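About the Clemus Institute

The Clemus Institute is an independent, nonprofit research organization that studies how towns and counties prepare for a changing climate. Our main office is in Cestton, where we share a building with the public library's map collection. We receive no funding from political parties or candidates.

What We Do

Federal and state climate reports are often long, technical and written for specialists. Our staff read them in full and prepare plain-language summaries for the local officials who must act on them. Each summary names its sources, states how certain the findings are and lists the pages on which they appear. We do not endorse legislation. When asked, we testify before city councils and county boards on what the published science says about flooding, extreme heat and drought in their area.

The Institute also maintains the Nulitz Record, a public archive of local climate and hazard plans. It currently holds plans from 106 counties, and any resident may search it free of charge. Where a plan has been revised, earlier versions are kept alongside the current one.

Our Programs

Work is organized under three programs: Public Reports, Local Planning and the Xiao Fellowship. The fellowship places early-career researchers in county offices for one year, where they assist with hazard plans and grant applications. Fellows are paid by the Institute and report to the host office. Applications open each October.

More than 600 officials have attended our planning workshops, which are held in Cestton and online. Course materials remain available to participants after the workshop ends.
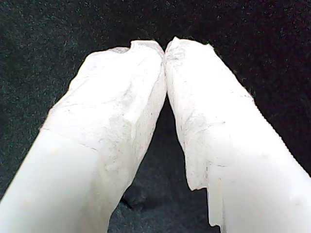 Governance and Funding

The Institute is governed by a board of directors that meets four times a year. Board members serve without pay and must disclose any financial interest in energy, insurance or land development. Foundation grants supply 92 percent of our income, with the remainder coming from individual gifts and workshop fees. Donors do not review our publications before release. Annual financial statements may be requested from the Cestton office in writing.

Page last reviewed 28 August 2023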